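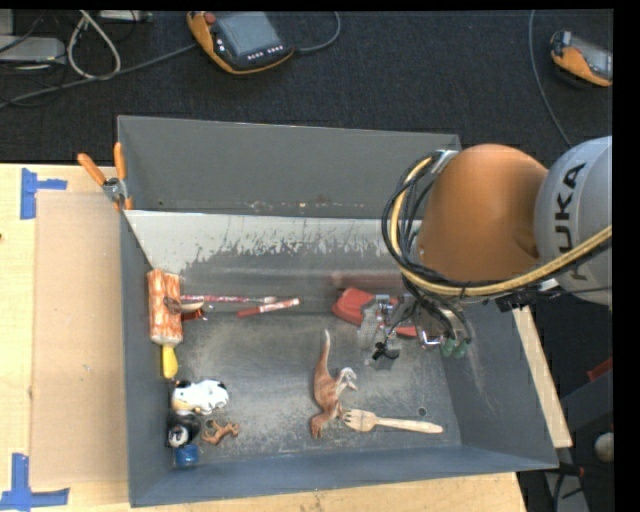
June, 16:10
Natália Trnka

Bin picking on the KUKA, toy set. 300 attempts logged since lunch, which takes us over 2,000 for the set. Slim things lying flat on the bin floor are still the worst: the wooden fork and the red marker get missed far more than the dinosaur.

Stirred the bin by hand every 30 attempts. Nine runs thrown out for bad timestamps; Branislav has the list.

Judit wants failed grasps kept and labelled, so don't delete them. Still to do: check the glare on the scraped metal before the next batch.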